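Shirt Collection Starts This Month for the Huerta League

The spring shirt collection for the Huerta youth and adult leagues is open. As in past years, we are taking back team shirts from the fall and winter seasons, sorting them by size and handing them out again before the first summer games. Shirts in any of the league colors are welcome, with or without a name or number on them.

Last year the collection brought in 155 shirts. The goal this time is 200, mainly due to the two new under-ten teams at Pumano Field. Youth small and youth medium are the sizes we run out of first. Adult extra large is the one size we have plenty of, so if you have a choice of what to bring in first, bring the small ones.

Please wash shirts before you drop them off. Cold water, inside out, no bleach and no fabric softener. Hang them up or lay them flat to dry. The dryer is hard on printed lettering, and most of the shirts we had to turn away last spring had letters that were cracked or peeling at the corners. Loose stitching is fine. We have people who can sew, and a hem or a side seam takes them a few minutes.

Fold each shirt with the front facing out and pin a slip of paper to the collar with the size. Many of the size tags have faded or been cut out, and holding shirts up against each other to guess took up most of an evening in 2022. If you don't know the size, write the age of the last person who wore it.

Shorts and socks are a separate matter. We take shorts if the elastic is good. We do not take socks. Shin guards and cleats go to the equipment swap in the fall — please hold on to them until then.

Drop-off is at the Wistach Street office, side door, or with any coach after practice. Put everything in a closed bag with your name on the outside. Families who turn in shirts get a credit of one shirt for each one returned, up to four, and the credit is good through the summer season. You don't need to have a child playing this year to take part.

Before you bring a bag in, check the places where shirts tend to end up at home: the trunk of the car, the bottom of the gym bag, the hooks behind the laundry room door, the couch. Bags with only one shirt in them are welcome too.

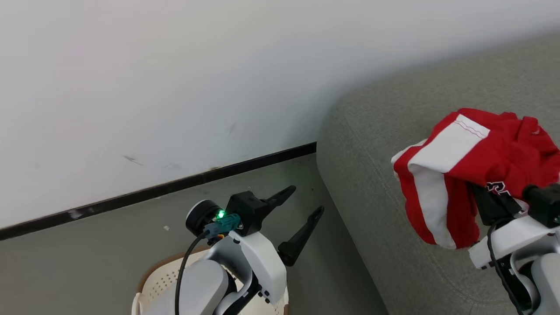

Huerta, April 11, 2023

Red and white shirts are the ones we need most this spring. The Flondov team has grown to 31 players across its two age groups and plays in red with white, and its stock from last season will not cover everyone. An older red and white shirt with a different stripe will do for practice, though for games the league asks that the whole team match.

A shirt that has been sitting in a heap for a while will have creases that washing alone may not take out. Turn it inside out and use a warm iron with a thin towel over the fabric, and keep the iron off the lettering. A few minutes on a hanger in a steamy bathroom also works on most of the newer shirts.

Wenceslao Espinoza is running the sorting table again. He has 100 hangers and could use more, the plain plastic kind, adult or child size. Leave them with the shirts at the side door. He also asks that people stop using safety pins on the sleeves — they leave holes in the mesh. One pin at the collar is enough.

Shirts will be handed out by team, with coaches picking up for their players. Leftover sizes go on the rack inside the Wistach Street office, where anyone in the league can take one.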